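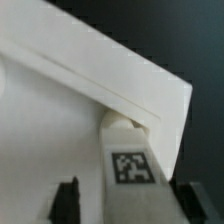
Off-white moulded plastic against a dark background.

JARCOMBE, November – Vindel, the family-run household repair shop, is delighted to say that its much-loved mending evenings are coming back to Jarcombe this winter, and everyone is warmly invited to bring along whatever has been sitting broken in the cupboard under the stairs!

Doors open at 6 and the kettle stays on until the last lamp, toaster or radio has been looked at.
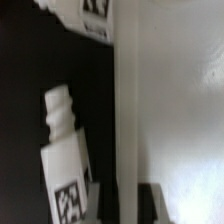

Each visitor may bring two items, and there is no charge for a first look. Spare parts are supplied at cost by our good friends at Rizzi, who have kindly put by some seven boxes of fuses, plugs and switches for us.

To book a place, please call in at the shop.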